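Menos peças, mais simulador

A disciplina optativa de robótica da nossa escola perdeu a bancada no início do semestre. Os kits foram para o armário e os alunos passaram a trabalhar num simulador, com um humanoide de dois braços dentro de um apartamento virtual. Vários pais reclamaram, e dois colegas de departamento também. Eu defendo a mudança, com uma ressalva que deixo para o fim.

Nos anos da bancada tínhamos 38 inscritos e 2 robôs. Numa aula de 80 minutos, um aluno com sorte mexia no equipamento durante 9. O resto era fila, e na fila conversa-se. Quem já sabia programar tomava conta do teclado e os outros seguravam cabos. Chamávamos a isso trabalho em equipe.

No simulador cada um tem o seu robô. A tarefa deste período é atravessar a casa e chegar à sala sem bater em nada. Parece pouco. Os alunos descobrem depressa que uma porta é um problema sério, e que o robô só sabe da sala o que o ponto de vista dele permite saber.

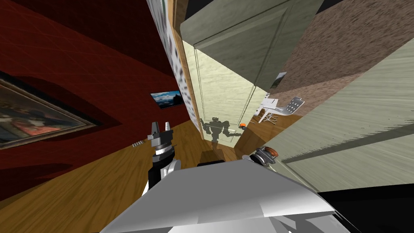 O erro também ficou mais barato. Na bancada, uma queda significava esperar pela peça de reposição, e a turma aprendia a ter medo da máquina. Agora a queda custa recarregar a cena. Vi alunas que nunca tinham pedido a palavra repetirem o mesmo trecho uma quinta-feira inteira, mudando um parâmetro de cada vez e anotando o resultado no caderno.

Dizem que isso é videogame. Discordo, mas percebo de onde vem a crítica. O simulador perdoa coisas que o mundo não perdoa: atrito mal calculado, bateria fraca, parafuso frouxo. Um aluno que só conhece o chão virtual vai levar um susto no primeiro chão de verdade.

Daí a ressalva. A escola devia guardar as últimas semanas do semestre para a bancada, com grupos pequenos e programas já testados. Em março propus isso à direção e responderam que não há sala. Há sala - está ocupada com carteiras quebradas. Tirar as carteiras de lá sai mais barato do que qualquer robô.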